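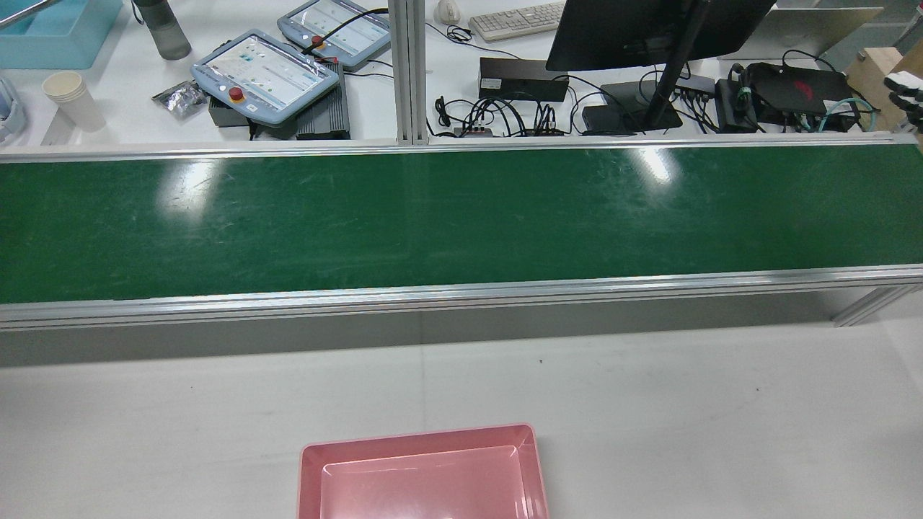

*Fig. 3. Belt, near side, with the pink tray in front. Pendants on the far bench.*

## 7. Placing the tray

1. Centre the pink tray on the near table, parallel to the side rail.
2. Empty it. The Pluvitz treats a forgotten washer as a colleague's finished work.
3. On the pendant, open **Stations**, choose **Tray** and enter 419 as the offset.
4. Run the belt at crawl speed for 14 seconds.

> **Caution:** Keep sleeves, lanyards and cables off the belt. It has no sense of humour.

**Note:** Scuffs on the green surface are cosmetic. Please don't polish them; Rerero sells new belts, and will be delighted to hear from you.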